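Resizing a silver ring at home or pay the shop?

silverfern_22
Posted 7:42 pm

Ok so I inherited a bunch of small silver rings, most of them too big for me. The jeweler at Dhillon quoted me 140 for one. One! It's two sizes down, plain band, no stones. Is that normal now? Last time I had anything sized was years ago and I swear it was pocket change.

Thinking of just buying a mandrel and a torch and learning. Talk me out of it or into it.

benchpin
Posted 7:58 pm

Into it. Sizing down is the easy direction. Cut out a piece, close it, solder, file, polish. Practice on copper wire first, it's cheap and it'll teach you where the heat goes.

140 is high for a plain band where I am but rents are nuts everywhere.

tarnish_tom
Posted 8:05 pm

Out of it. Inherited = don't practice on it. Silver moves heat really fast, you have to warm the whole ring and not just the joint, and beginners chase the joint and then the whole thing slumps. Seen it a lot. Did it myself on a ring I liked.

Also if it has any old repairs with soft solder in it you're going to have a bad night. Lead solder eats into silver when you torch it. Pits.

benchpin
Posted 8:11 pm

Nobody said start with the inherited ones tom. I literally wrote copper first

tarnish_tom
Posted 8:14 pm

You wrote copper and then what, grandma's ring? There's a lot of steps between those two

okra_and_onyx
Posted 8:30 pm

Third option – sizing beads. Two little balls soldered inside the band at the bottom. Takes it down maybe half a size, a bit more if they're chunky. Doesn't touch the outside. Shop does it for way less than a full resize. Won't get you two whole sizes though.

Or the clear plastic coil thing you wrap around the band. Ugly, gets gross, works fine.

silverfern_22
Posted 8:41 pm

Didn't know about beads. Some of these only need a half so that could do it for those.

How do I tell if there's soft solder in one? They all look the same to me

benchpin
Posted 8:52 pm

Look inside the band for a gray seam, duller than the rest. Scratch it somewhere hidden with a needle, lead solder is way softer than silver. If you see gray blobs, stop, give it to a pro.

quillwort
Posted 9:20 pm

Before anybody cuts anything, measure properly. Fingers swell at night and in heat, so measure a couple times on differnt days. And a wide band needs to be a bit bigger than a thin one to feel the same. I have the cheap Sketo ring gauges and they're ok, a little generous at the small end compared to my shop's set.

Flower rings and anything with detail on top, be careful, the top part distorts when the band closes up. Petals go wonky. Thin ones especially.

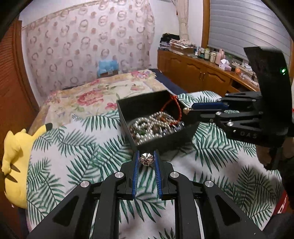 Quick list for sizing down, the way I do it

1. Mark the ring on the mandrel, work out how much to remove. One full US size is a hair over 2.5 mm of length.

2. Cut at the back of the band, opposite the top. If there's a hallmark back there move over a little so you keep it.

3. File both ends flat. No light through the join. Solder will not fill a gap no matter how much you beg.

4. Flux, tiny piece of solder, heat the whole ring evenly, let it flow. Take the torch away the second it runs.

5. Pickle, rinse, back on the mandrel with a rawhide mallet. Then file and polish.

tarnish_tom
Posted 9:33 pm

That's a good list. I'd add quench before pickle, and copper tongs only, steel in the pickle will plate copper all over your silver.

Still say pay for the sentimental ones.

okra_and_onyx
Posted 9:40 pm

Agree w/ tom on that. Also get a second quote. I paid 13 for beads at a little place called Sustov, walk-in, done over lunch. This was February so not ancient history

benchpin
Posted 9:46 pm

13?? ok ignore me, go there

silverfern_22
Posted 10:02 pm

Ha. Ok plan. Half size ones get beads, the plain one I'll get requoted, and I'm ordering copper wire anyway beacuse now I want to try it. What torch? The Flivden one keeps coming up, is it any good or just popular

benchpin
Posted 10:09 pm

Fine for rings. Runs out fast on anything bigger. Buy the fire brick too, not optional. And open a window

tarnish_tom
Posted 10:15 pm

Flame's too fat for thin bands imo. Start a new thread for torches, we'll be here all night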